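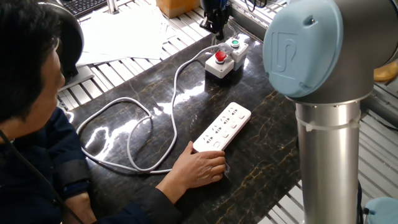 Notes from my talk with Colm Gallagher, who runs data collection at Zoltholm. Typed up fast, 11 December 2022, quotes are from my recorder.

Colm had 2 things to tell me before I even got my coat off. One, the plug task is harder than it looks. Two, please don't call it teaching.

"We're not teaching it anything yet," he said. "We're filling a bucket. Somebody else trains on the bucket."

The bucket, right now, is for a job called Gendia. Put a plug in a power strip. Push a button. Simple stuff for a person, miserable for an arm. The goal for this round is 800 examples. They had 364 good ones when we talked, most of them from November.

What counts as good? Long pause.

"Plug goes all the way in, strip ends up where it should, operator didn't panic halfway," Colm said. "We keep some of the bad ones too. Seperate folder. The people at Doherty want those, they say the model needs to see a recovery."

Doherty does the training side. Zoltholm just records. Colm seems happy with that split, mostly. He did grumble about the file names.

I asked about the person at the table. I had figured the arm worked alone and people only came in to reset things. Wrong. A lot of the examples have a human hand in them on purpose.

"Strip slides," said Nattawut Petchrat, who was in and out of the room the whole time. "You push a plug in, the strip goes for a walk. At home you hold it with your other hand. So a person holds it."

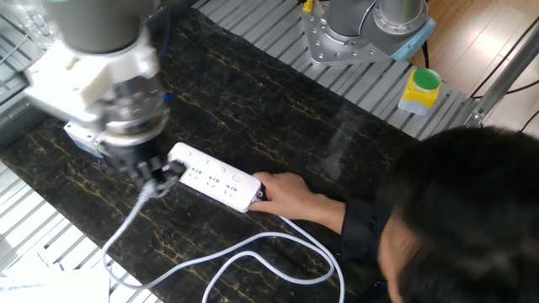

And the holding has to vary, he said. Flat palm one time, fingers over the edge the next. If everyone holds it the same way, the model gets to thinking a hand always looks like that, and then someone new sits down and it falls apart. Same for the angle of the strip and for the cord. Nattawut moves the cord between takes. Big loop, small loop, whatever.

"I used to tidy it," he said. "Colm told me to stop tidying."

The tabletop came up too. Dark, shiny, gold and brown veins all through it. Glare off the overhead lights. I asked if that wasn't asking for trouble and Colm laughed.

"It's terrible. We fought over it for a week. But people own shiny tables." An earlier set, Zadmont, was all done on a plain matte board, and he says it looked great right up until they tried it on anything else.

How long can one person sit there? Colm caps it at 6 takes in a row, then swap. After that the hands get lazy. They start moving before the arm does, becuase they know what's coming, and you can see it in the data.

"You get a guy who's helping too much," he said. "Steering the strip onto the plug. Then who did the task? Toss it."

Do they toss a lot? He wouldn't give me a number. Nattawut made a face.

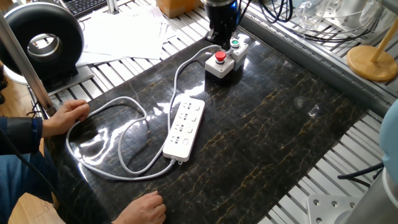 ## The buttons

Red one and green one, each on its own little box at the back. These are part of the set, a press is its own example. Colm wants presses recorded with the strip left in view, cord and all, so the clutter is the same as in the plug takes.

"A press is short. People think short means easy," he said. "Then the finger lands on the collar and slips off."

They label every take by hand afterwards. Start, contact, done. Nattawut does most of it and would like to do less of it. He's trying a script that finds the contact moment for him, it gets confused by fast moves, so for now he still scrubs through each one.

Last thing I asked was what comes after the 800. Colm said more strips, different shapes, maybe a wall socket if they can get one mounted so it doesn't wobble. Nattawut said lunch.

Will send both of them the draft before it goes up.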